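Planthorpe Games Center
Public Play Area -- Monthly Safety and Equipment Inspection
Month: August
Inspected by: Hye-jin Joo
Reviewed by: Jacqueline Lebrun, Operations

Ratings: S = satisfactory, A = action required, N = not inspected

1. Entrances and exits
Main doors open fully and close without catching: S
Rear exit clear on both sides: S
Exit signs lit: A
Comment: Sign over the rear exit flickers. Replacement tube requested from Lavoie Electrical under work order 842.

2. Console stations
Power strips secured off the floor: S
Controller cables free of splits: A
Ventilation gaps behind consoles maintained: S
Screens fixed to brackets: S
Comment: Station 13 has exposed wire at the controller plug. Controller withdrawn and tagged. The station may be used with a wireless controller until the part arrives.

3. Racing seats
Frame bolts tight: S
Pedal plates level: A
Seat rails lock in each position: S
Comment: The pedal plate on the Garko seat rocks under firm braking. Players under 13 are not to use this seat until the plate has been refitted. Yasir Sethi has been informed.

4. Virtual reality bay
Floor boundary tape intact: S
Headset face pads cleaned between sessions: S
Photosensitivity notice posted at eye level: S
Comment: Cleaning log complete. Staff are reminded to initial each entry -- a check mark alone is not accepted.

5. Tables and side furniture
Tables steady: S
Surfaces free of splinters: S
Comment: General wear only. Staining does not require action under this section.

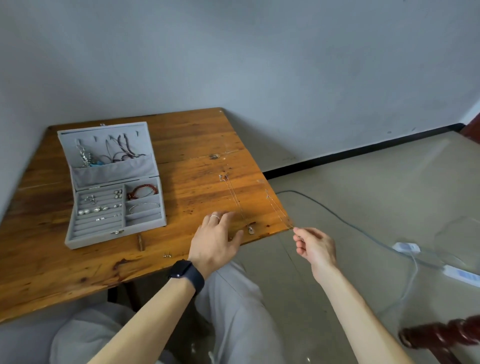
Wooden table with open jewelry box.

6. Noise and lighting
Volume limiter set at the posted level: S
Aisle lighting adequate with main lights dimmed: S
Emergency lighting test: N
Comment: Test deferred at the request of Rocío Cuevas owing to the evening tournament. To be carried out before the next inspection.

7. Occupancy
Posted limit, main hall: 200
Posted limit, upper hall: 100
Door counter working: S
Comment: The upper hall notice is partly covered by a Trorstead League poster. Poster to be moved.

8. Outstanding from previous inspection
Loose carpet edge by the prize desk: closed
First aid cabinet key missing: open
Comment: Ludivine Boyer to obtain a second key and record its location at the front desk.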